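Stockdale wants to charge chess club for Saturday room

January 26, 2023

The town of Stockdale says its new room fees will bring in "fair value" from public buildings. The people who use those buildings would like to know who worked that out, and how.

Under the plan, any group that meets in the Inness Center more than twice a month would pay $86 a session starting in March. Groups now pay nothing. The Saturday chess club, which has 104 members on its books and dues that barely cover clocks and scoresheets, would be among the first to get a bill.

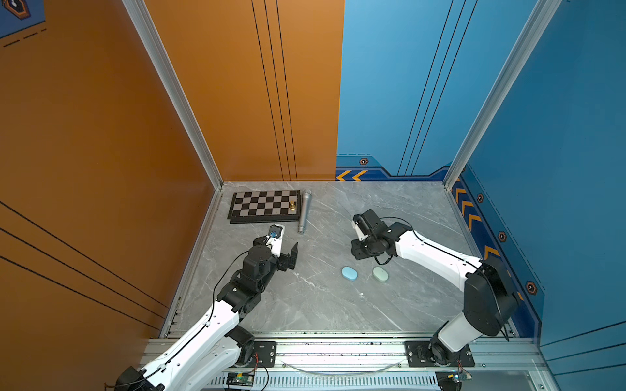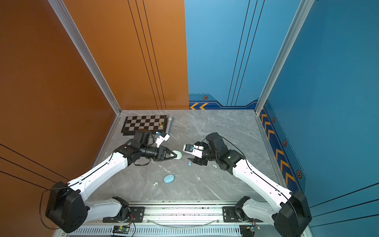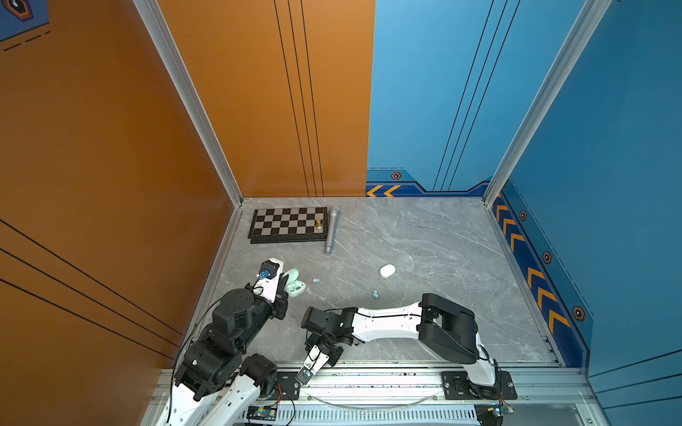
Town manager Trevor Lockwood told Tuesday's meeting that heating and cleaning costs had gone up and that regular users should share them. He did not bring the heating bills. Asked for them twice, he said a summary would be posted online "in due course." By Thursday morning it had not been.

The only figure in the four-page handout is $1,099, described as the monthly cost of "community use." The handout does not say whether that covers one room or the whole building, or whether the lights would be on anyway for the town offices upstairs. They probably would. The offices are open on Saturdays until 1 p.m., and the club is done by noon.

"I'm willing to believe it costs something to have us there," said Carol Garside, who runs the beginners' table. "I'd just like to see the number before I get the bill."

Maricruz Ayala, the one council member to speak against the plan, asked what would happen if the groups simply left. Lockwood said he expected most to stay. He did not say what that was based on, and the town has not surveyed them.

There is some history to this. A parking charge at the same building was supposed to pay for itself within a year. It was dropped after five months, and the town has never said what the meters cost to put in or take out. Two of them are still there – with bags over the top.

Supporters of the new fee point out that groups could apply for a discount. The form for that has not been written. Toshio Sakamoto, who teaches the club's endgame class, said he had been told to check back in the spring, by which time the club would already be paying.

A petition against the fee had 800 signatures as of Wednesday night. The council is due to vote at its next meeting.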